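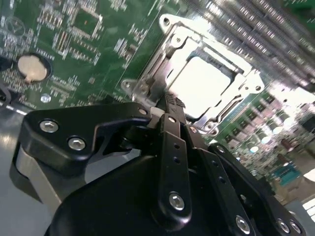
What is a CPU socket?
A CPU socket is the part of a motherboard that holds the processor and connects it electrically to the rest of the computer.

Home Topics A–Z Hardware Glossary Contribute
Search this encyclopedia Go

CPU socket

A CPU socket lets a processor be fitted or replaced without soldering. Sockets are standard on desktop and server boards, while most laptops and phones have the processor soldered in place.

Types

There are 2 common designs. In a pin grid array (PGA), the pins are on the processor and drop into holes in the socket. In a land grid array (LGA), the pins are in the socket and press against flat pads on the underside of the processor. Many modern desktop sockets have more than 1,000 contacts.

PGA sockets usually close with a small lever that grips the pins. Many LGA sockets use a hinged metal plate, held down by a lever, to keep even pressure on the processor. New LGA boards are normally sold with a plastic cover over the socket – the pins bend easily and are hard to straighten.

Compatibility

A processor must match its socket in contact layout and physical shape. A matching socket does not guarantee that the two will work together. The chipset, firmware and power circuits must also support the processor, and some boards need a firmware update before a newer model will start.

Cooling

Mounting holes near the socket hold the heat sink or liquid cooler. Their spacing differs between socket families, so coolers are often sold with several brackets.

Related articles
Motherboard
Chipset
Heat sink
Zero insertion force
Ball grid array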